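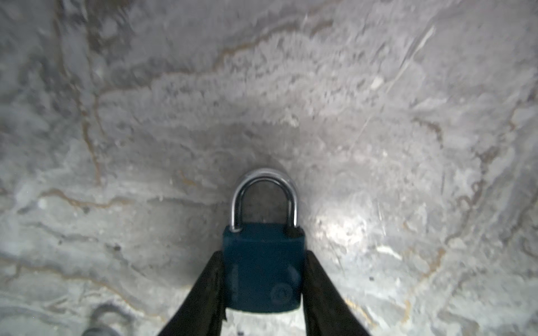 Padlock held by the body between two fingertips, shackle clear.

Ondieki two-arm bench cell
Equipment page, Clastholm catalog

The Ondieki is a bench cell with two arms, each fitted with a two-finger gripper and a camera mounted close to the hand. Clastholm supplies it to workshops, training centers and test kitchens that want to find out which small chores can be handed over now. Read the task notes below before asking for a quote. They are more useful than the load figures.

What it handles today

Rigid objects with two flat or nearly flat sides. Padlocks, boxed fuses, tins, jar lids, blocks and most hand tools under 800 g. The tapered fingers close on the sides of the part and leave the top free, so a lock can be lifted and passed with its shackle open to a hook or hasp.

Sorting from a bench into trays. In the acceptance run at the Corkport shop the cell attempted 528 picks of mixed hardware and missed 13. Nine of the misses were washers lying flat. The other four were parts that had rolled against the back edge of the table.

Passing a part from one arm to the other. This works for anything long enough to give both grippers a hold. Short parts should be set down by the first arm and picked up by the second, which takes longer and fails less.

What it does not handle yet

Turning a key in a lock. The gripper can hold the key and it can hold the lock. Lining the two up takes repeated tries, and a worn key will usually stop the job. Erasto Magesa, who ran the Corkport tests, lists this task as "attended only."

Cloth. Single towels can be dragged and folded once. A basket of mixed laundry is outside the scope of this product.

Wet dishes, glassware and anything sharp. No rating is given.

Unscrewing tight lids. The fingers slip before the arm runs out of torque. Rubber tip covers help on jars and do nothing for bottles. 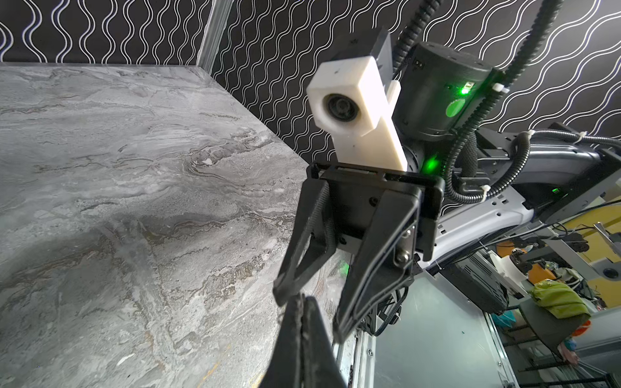
Gripper with white camera mount, corrugated cable conduit looped beside the arm.

Gripper and camera

The fingers are black, tapered and replaceable as a pair. The camera mount is a white plastic part that sits above the gripper with the lens in a round recess. Check the mount screws in the first week and monthly after that; a shifted camera shows up as picks that land consistently to one side.

Leave slack in the conduit at each joint. A loop that looks too large at rest is usually correct at full reach. Replace broken cable ties before the next run.

Work surface

Any level, fixed table will do. Patterned tops, including marble-look stone, are supported, but strong veining and glare cost time at setup. Plan on 32 extra sample picks for a patterned top. Matte gray needs none.

Options

Brirkdale tray set, shallow, for sorted hardware
Spare finger pair, standard taper
Rubber tip covers
Second-site setup visit

Ordering

Quotes are prepared by Kedir Belay at the Clastholm office. Send a parts list with weights and the dimensions of the table. Samples of unusual parts may be mailed in for a grip test - allow until March for results, as the test bench is booked.

Page revised 11 January 2018. Load figures apply to the standard finger pair only.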